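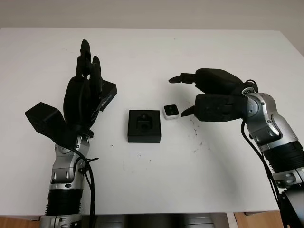
Two robot hands, a black box and a small white cube with a black top.

Have you ever tried to plug something in and just could not get it to go? You wiggle it, you push a little harder, you say a word you're not supposed to say, and then you flip it over and it slides right in. Keep that feeling in your head, because this page is about a robot that had the same problem and could NOT figure out it should stop pushing.

I work at a small robot lab in Casindale. Our robot is called Habte. Habte's job sounds easy: pick up the little white cube and put it in the black box. You could do it with your eyes closed. (Really! Try it with a toy block and a mug.) For a robot it's one of the trickiest things we do, and one afternoon in June it went wrong in a way that taught me a lot.

What happened?

Habte had practiced the move 300 times. That day it was on try number 81 of a new test. The right hand came in low, pinched the cube, lifted it and carried it over to the box. So far so good. Then it started pressing down and the cube didn't go in. It was turned just a tiny bit, less than the thickness of your fingernail.

You or I would feel that right away. Habte pushed harder. Then it pushed harder again. The box began to slide across the table, the fingertips bent farther than they should, and I heard a creak that I did not like one bit. My coworker Ilse Böttcher hit the big red stop button and everything froze.

Nobody was hurt. We have a rule that people stay behind the yellow line while the arms are switched on, and we were all behind it. The cube was fine too. One finger was not so fine, and it had to come off and be repaired.

Why didn't Habte stop by itself?

Good question, and it's the one I asked too! Press your finger on a table. Feel how your skin squishes, and how your finger pushes back up into your hand? Your body is telling your brain "hey, there's something hard here." Robots need a part to do that job, called a force sensor. Force is just a word for how strong a push or a pull is.

Habte has force sensors, and there's a number stored in its computer that works like a speed limit, only for pushing. If the push goes over the number, the arm is supposed to stop and back up.

So we looked at the number. A safe limit for this job was 2. The number in the computer was 13. Yikes. Somebody had raised it weeks before, for a different job where Habte had to snap stiff plastic lids shut, and then it never got changed back. That somebody was me. I felt pretty awful about it for the rest of the day.

The robot did what it was told. It was told the wrong thing. When a machine goes wrong, people often say "the robot went crazy," but most of the time there's a much more boring reason, like a number, a wire, or a screw that came loose.

How did we fix it?

First I changed the limit back to 2. Then Ilse wrote a little program she named Zavar, and I love it. Every time we start a new job, Zavar checks the pushing limit and won't let the arms move until it matches the job. If it doesn't match, it beeps at you. It is a very annoying beep – she picked it on purpose.

We also taught Habte what to do when something won't fit. Now it lets up, lifts the cube a bit, turns it a little, and tries again gently. If that doesn't work after a few tries, it puts the cube down and waits for a person. I think that's a pretty smart thing for anybody to do with a stuck puzzle piece.

Try it at home

You need a shape sorter or a puzzle with chunky pieces, and a pair of thick winter gloves. Put a piece in with bare hands. Now do it with the gloves on. Now do it with the gloves on AND your eyes shut. Notice how much harder you push when you can't feel very well? Be gentle, and if it's your little brother's puzzle, ask him first.

Words to know

Force: how strong a push or pull is.
Sensor: a part that lets a machine feel, see or hear something.
Limit: the most you're allowed.
Emergency stop: a button that makes a machine quit moving right now. Ours is red and as big as a cookie.

Next time I'll tell you about Hadine, our other robot, and the day it tried to sort socks.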